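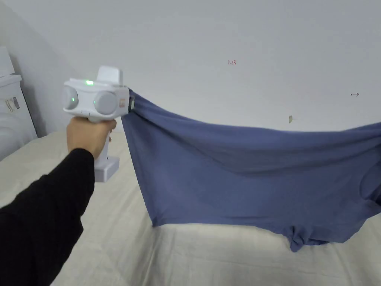
Page 3 of 7

Ticket 710 – Citation printing, traffic desk
Opened 2020-11-17 by Mio Tsuchiya
Status: Open, then Closed, then Open

Problem as reported: curfew citations written in the Plelby app come out of the car printer with the wrong offense line. The officer picks "Curfew, adult, in vehicle." The driver receives "Expired tag." Three drivers have now been cited for expired tags that are, according to the state, in excellent health.

Continued from page 2.

Restarted the tablet. Restarted the printer. Restarted the tablet again at the request of the vendor's phone menu, which has a pleasant voice and few other qualities. Same result.

Pulled the offense table from the server. Curfew was added as code 11 the night the order was signed. Code 11 was already expired tag. The server let both of them live there. The app shows the newer entry and the printer asks for the older one, so the officer and the driver end up holding two different opinions of the same stop.

Asked Masanobu Amano in records whether we could move curfew to an unused code. He said yes, provided the clerk of court agreed, and provided I was the one who called the clerk of court.

Called the clerk of court. Left a message.

Moved curfew to code 710 on the test tablet, naming it after this ticket so somebody would remember why. Printed a test citation to myself for being out in a parked car after 11 p.m. Offense line correct. Fine amount blank. Closed the ticket on the strength of the offense line, reopened it on the strength of the fine.

The fine comes from a second table, kept by Nuno, the payments contractor. Their table takes two digits. Code 710 goes in and 71 comes out, and 71 is livestock at large. There's no fine on file for that, so the box stays empty – I suppose we should be grateful it didn't bill anyone for a goat.

Changed curfew to code 94. Offense line correct. Fine correct. Court date correct, if you don't mind it being a county holiday.

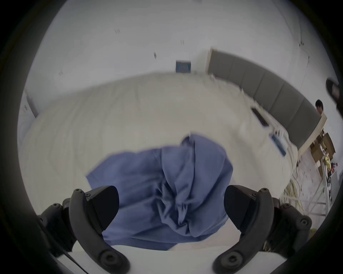 Amra Todorova wrote back that the holiday is our problem and the three bad citations are hers, and would we please stop printing test tickets on live numbers, as she now has a Mio Tsuchiya due in court for curfew. She wants code 94 in writing before any car uses it. Until then, officers write curfew by hand on the paper pads.

Paper pads located in the evidence hallway, under the old radar chargers. Seven pads, one per car, and none left over for the desk. Desk has been told to share.

To do:
Void my own citation
Load the county holiday list into the court calendar
Send Amra the code change in writing
Replace the three expired tag citations, with letters to the drivers
Ask Plelby why two offenses can share a number

Plelby answered the last one first. Duplicate codes are allowed "for flexibility." Leaving that item open.

Assigned to: Mio Tsuchiya
Waiting on: clerk of court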